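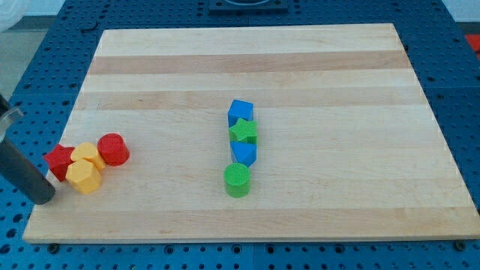
Shape Kit Lending, Toys & Table Games Group, Clesa Community Workshop

README for the block sorting kit

Read this before you borrow. Last edited September 16, 2019, by Menaka Bandara. Rough notes, will tidy up in November when the new shelf goes in.

What this is

Plastic shape blocks plus a wooden board to sort them on. Solid colors, textured faces. Meant for the sorting and lining-up sheets in the blue folder, but people use them for all kinds of stuff. Fine by us.

The board is light maple strips, paler and darker ones mixed, corners softened a bit. Use it. Blocks set straight on the blue perforated worktable catch on the holes and the lean ones go over. Same with the star on its points.

Shapes on the board right now

Blue: cube, triangular prism
Green: star, cylinder
Red: star, cylinder
Yellow: hexagonal prisms, 2 of them

The kit has more than this. Full list is on the card inside the lid. If the card and this file disagree, go with the card and email me.

Layout words used in the sheets

"Column" = blocks one behind another, going away from you. Blue and green are in a column in the photo, cylinder nearest, cube at the far end.
"Cluster" = blocks bunched up, any order, touching is OK. Red and yellow, left side.
"Row" = side to side. None in the photo, see sheet 6.

Leaning counts as touching. A star resting on a prism is still in the column. We had a long argument over this and that's where it ended up, please don't reopen it.

Sheet names

Boychuk sheets: sort by color. Two colors per side, as in the photo. Start with these if the group is new.
Urkitz sheets: sort by shape, ignore color. Harder than it sounds, the stars and the hexagons get mixed up by the little ones when they're tipped over.
Braretov sheets: copy a layout from a card. Needs two people, one holds the card and one moves blocks.

The names are just who drew up the first set, no other meaning. The Braretov cards used to be numbered seperately, now they carry on from Urkitz. Old numbers are crossed out in pencil. Ignore pencil.

Setting up

Board flat on the table, long side facing you.
Blocks for the sheet out, everything else stays in the box with the lid on.
Cylinders stand on the flat end. They roll otherwise and you'll be under the table.
Cube goes down first if there is one, handy to line the rest up against.

Tilted blocks are allowed for a cluster. For a column try to get them upright, but don't fuss over it.

Packing away

Sort by color into the bags, one color a bag. Check the floor. Board goes in the sleeve last, on top, never under the box.

Wipe blocks with a damp cloth only. The texture holds onto crumbs and marker, an old toothbrush gets into it. No bleach wipes please!! Board: dry cloth, no soaking, no leaning it on the radiator.

Missing or damaged

Write it on the lid card, shape and color. "One yellow" is no use to me. "Yellow hexagon" is.
Chipped blocks go in the envelope, not back in the bag.
Don't swap in blocks from the other kit, the sizes are close but they're a different set and the sheets stop working.

Borrowing

Box number is 271, it's on the end label. Sign the book by the door. Two weeks, then bring it back or ask for more time. You can take the kit without the board but say so in the book, so the next person isn't hunting for it.

Known problems

Sheet 2 of the Boychuk set says "green triangle". There isn't one on that sheet's layout, should be the blue one. Fix is drawn, not printed yet.
The answer page for Urkitz was copied upside down. Turn it round.
Lid card is getting hard to read at the bottom, I'll rewrite it when I next have the box in.

Using the photo or sheets elsewhere

Go ahead for clubs, classrooms, home. Put the workshop name on copies. If you make new sheets send me one and I'll add it to the folder, any format, hand drawn is fine.

Questions to Menaka, note in the kit pigeonhole is quickest.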